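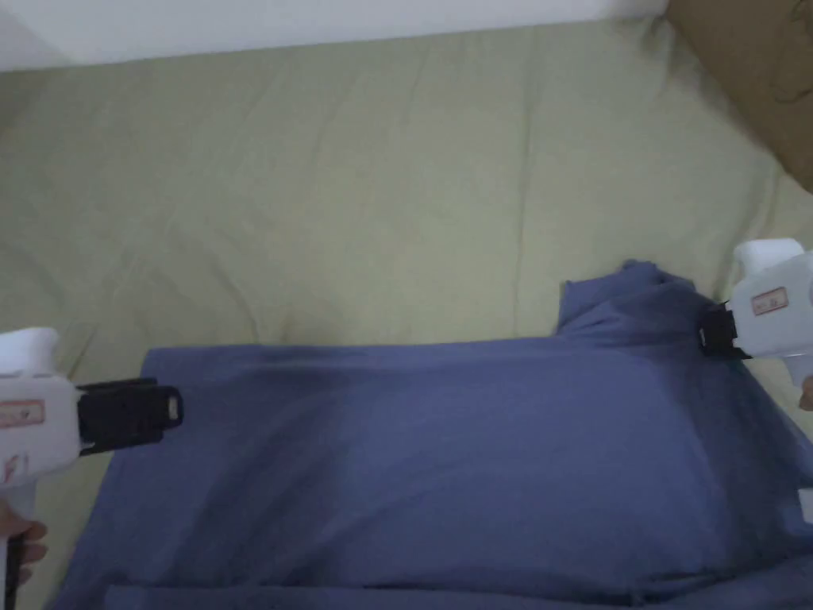
Bed linen charges in a furnished tenancy: who is responsible for replacement?

Posted by Liliana Testa in Tenancies and Lodgings

I would be grateful for guidance on the following matter. I rent a furnished room through Prindard, and the inventory signed at check-in lists "bed linen, 3 sets, good condition". I have lived there since February of last year. One of the fitted sheets has worn thin along the middle and has now split at a seam. The agent has written to say that I must replace the full set at my own cost before the next inspection, and that the replacement must be new. The letter refers to clause 8 of the agreement, which states that the tenant shall "keep the contents in the condition in which they were found". Is the agent entitled to ask for this? The linen was not new when I arrived, and I have washed it according to the label throughout.

Terence Whiteley

A clause of that kind is normally read as allowing for fair wear and tear, whether or not those words appear. Please check the rest of the agreement, as the allowance is often set out on a separate page. 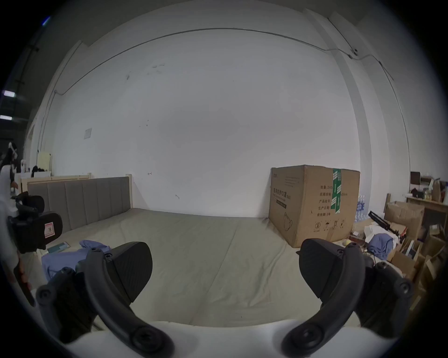
Sheets are among the shortest-lived items in any furnished let. A sheet in weekly use becomes thin in the middle first, and a split at a seam after that period would ordinarily be regarded as wear. A burn, a dye stain or a cut would be treated differently. Even where a tenant has caused damage, the landlord should be asking for the remaining value of the item – not the price of a new one – and a single sheet does not normally justify a charge for the whole set.

I would suggest that you reply in writing, quote the inventory entry, and ask for the age of the linen and any receipt. Keep the torn sheet. Should a deduction be made from your deposit at the end of the tenancy, you may dispute it through the scheme holding the deposit, and the landlord will be required to show evidence for the sum claimed.

Italo Barbieri

Just buy a sheet. It is not worth the correspondence.

Asnakech Weldu

I agree with Mr Whiteley on the main point. If you do decide to buy a replacement, note it on your copy of the inventory and inform the agent, so that it is clear the item belongs to you when you leave. Please also measure the mattress beforehand – the depth as well as the width.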